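Hellotska Laundry and Folding
About Us

Hellotska is a wash, dry and fold service for households, sports clubs and small guesthouses. We started with one rented washer and a folding table behind the Bisteck hardware store. We now work from our own building on Nyitrai Street, with 1130 square feet of floor divided between washing, drying and folding.

Most of what comes through the door is everyday clothing: T-shirts, sweatshirts, pajamas, school uniforms, towels and sheets. We do not handle leather, fur or wedding dresses. For those we can give you the name of a dry cleaner in town.

What We Fold

Knit cotton makes up the largest share of our work. A knit shirt stretches, twists at the side seams and holds a crease wherever it was left in a heap. A shirt that has been sitting in a pile has to be opened out and smoothed by its seams before the first fold is made. Bright colors are kept apart from whites at every stage, including on the folding table.

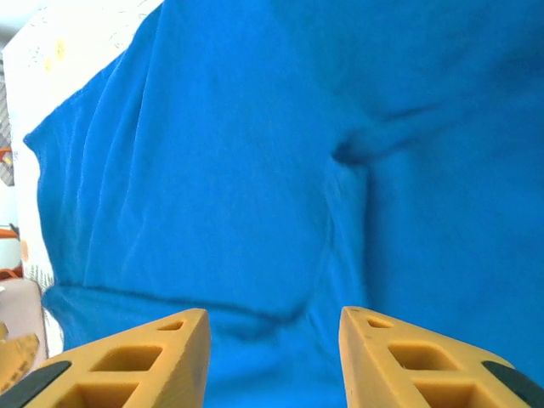
How an Order Moves Through the Shop

Each order is weighed and tagged at the counter, and it keeps the same tag until pickup. Orders are never combined in a washer. We use unscented detergent unless you ask for something else, and we add fabric softener only on request.

Drying is done on medium heat. Items marked for line drying go on the racks in the back room and may add a day to the order.

Folding follows a pattern we have used for years. For a T-shirt there are 4 steps:

1. Lay the shirt face down and pull the hem straight.
2. Bring one side in to the middle of the back and turn the sleeve down.
3. Do the same with the other side.
4. Fold the hem up to the collar, then turn the shirt over so the print is on top.

Team shirts and shirts with large lettering are folded so that the print lies flat. Club orders are stacked by size unless the club sends us a list. Folded pieces are packed in the customer's own basket or bag.

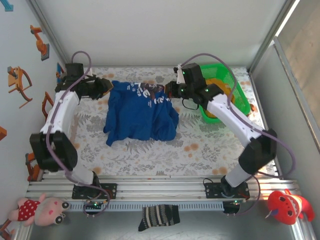

Blue T-shirt with white lettering on the folding surface, green basket behind.

Our Customers

We handle 700 orders in a normal month, a little more in May when the guesthouses open for the season. Household orders are usually ready the next afternoon. Club and guesthouse orders are scheduled in advance, and we pick up and deliver on the Soltutum side of the river at no extra charge.

Visiting and Contact

The counter opens at 7:00 a.m. and the last drop-off is at 5:30 p.m. Parking is behind the building, with the entrance from the alley. Please check pockets before you come in. Anything we find is put in an envelope and returned with the order.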